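Category: Textbooks > Machine Care > Grippers and Hand Tools

Chapter 3
Looking After the Two-Finger Gripper

In the chapter before this one we looked at how a gripper closes and how its arms share the load. Now we come to the daily work of keeping one gripper in good order. For the student this may seem a less exciting subject. In the workshop it takes more hours than design does, and most of the faults which a beginner calls "software" are found in the fingers.

We will follow one machine through the whole chapter. It is a hand-held gripper with two parallel fingers, linkage arms of black plastic, metal pivot pins, and rubber pads on the inner faces of the fingers. It was set up at the Provbridge training room by Wiremu Wihongi, and his notebook gives us most of our cases. The notebook begins in February and has 32 entries. Some of them are only one line long.

3.1 What the pads tell us

The pad is the only part which should touch the object. For this reason we always begin the inspection there. Close the fingers slowly without an object and look at the gap from above. The two pads must meet along their full height. If they meet first at the tip, the arms are bent or a pin has worn. If they meet first at the base, the pad was probably glued too low.

Next, test the grip with things of different skin and shape. A steel block is convenient, but it hides many faults, as it is flat and does not give way. Fruit and vegetables are much better teachers.
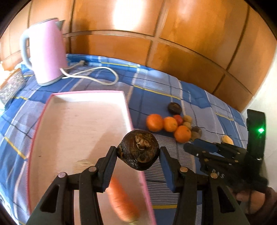
Wihongi advises to hold each object for 18 seconds and to turn the wrist slowly during this time. If the object turns between the pads, clean both pads with a damp cloth, let them dry, and repeat the test. If it turns again, change the pads. Always change the two together, even when only one looks worn, so that both sides have the same thickness.

3.2 The pivot pins

Each pin carries a small load, but it carries it many times. The counter on the Provbridge gripper showed 3,279 closings when the first pin was replaced. The student should not take this as a rule for other machines. What matters is the play, and we measure play by hand: hold one arm still, press the finger gently to each side, and feel whether it moves before the arm does.

Digby Gilchrist, who read an early version of this chapter, asked me to add a warning about oil. Do not oil the pins unless the maker says so. Oil collects dust, and from the pins it travels down to the pads.

In section 3.3 we will remove a pin and fit a new one. Before you start it, have a clean tray ready for the small parts.

Related chapters
Setting the Zero Point on the Fareo Bench
Cables and Connectors: The Cosgrove Method
Keeping a Repair Notebook
Wondby Exercises, Part One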